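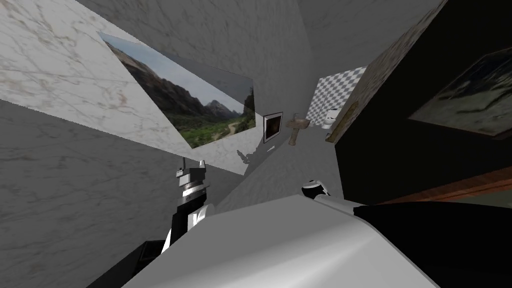

4.2 Gathering the examples

We drove the simulated robot ourselves for most of this set, and I'll admit I did far more of it than I'd planned (Veikko Niskanen had the good chair, so I did mine standing up!). Every run starts in one of the Godholm rooms, which Hilde Dekker built with odd neighbours on purpose – marble next to mosaic, paintings hung near bathroom fittings – so that the learner can't lean on one tidy kind of background. We kept 333 runs in the end, and 50 of those were put aside for testing before anyone had trained a thing.

We save views from the body and from close behind the gripper. The close view is lovely for lining up the fingers and rotten for knowing where you are, as a big grey panel can fill a third of it. I found myself flicking between the two all the time, and I'd guess the learner wants to do much the same.

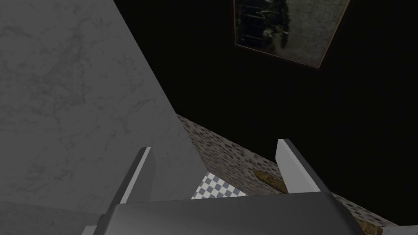 4.3 Labelling and what we threw out

Each run got a short label in plain words, typed by whoever had done the driving. We first tried 12 fixed labels and gave up by Friday lunchtime, when we were still squabbling over what counts as "near the door". Free text is messier, but it's quicker, and Grokix (our labelling tool) copes with it well enough.

We left the tilted views in. Straightening them all would have been easy, but the policy has to run on whatever the body view gives it, slanted doors and all. Idle stretches with empty grippers stayed in too, up to 100 steps per run; anything longer we trimmed.

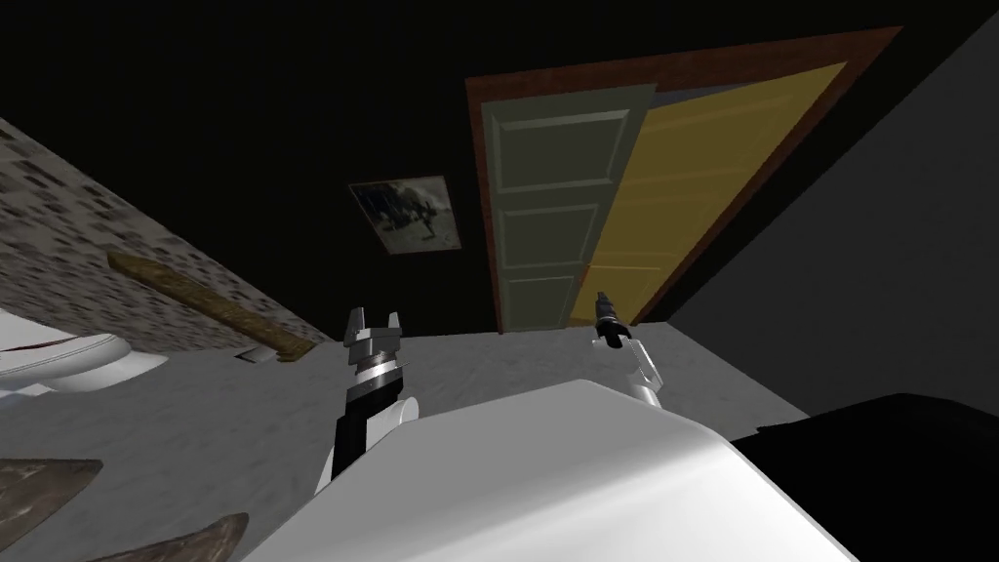

Figure 3. Body view in a Godholm room with both grippers empty, facing the green and yellow doors.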